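About Tustesar

Tustesar is a contract testing laboratory for tableware, kitchen storage and small molded household goods. We measure wear, dimensional stability and surface condition, and issue reports to manufacturers, importers and retail buyers.

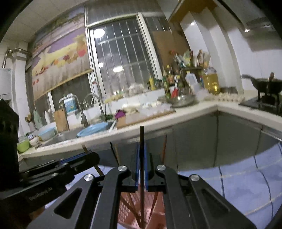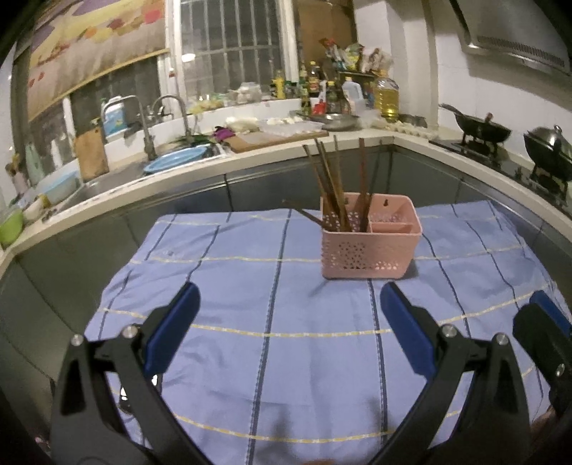
Pink plastic utensil holders with perforated sides.

The laboratory was founded by Godfrey Biwott, who remains technical director. Blair MacRitchie joined as head of methods and is responsible for written procedures, calibration records and staff training. The permanent staff numbers 10.

Work is organized in two sections. The Pretier section handles dishwasher cycling, stain exposure and thermal shock. The Brandier section handles load, drop and hinge tests. Samples are logged on receipt and conditioned at 50 percent relative humidity before any measurement is taken. Our standard wash program runs 85 cycles, with inspection at fixed intervals. Longer programs are quoted separately.

Results are stored in Yusuf, our in-house records system, which currently holds 407 test methods and revisions. Clients receive a numbered report, raw data on request, and photographs of any failed part. Retained samples are kept for 7 months and then returned or recycled.

We do not design products or sell materials - testing is our only business. Quotations require a drawing or sample, the intended market and the number of units available. The sample desk is closed for equipment calibration during the first half of May.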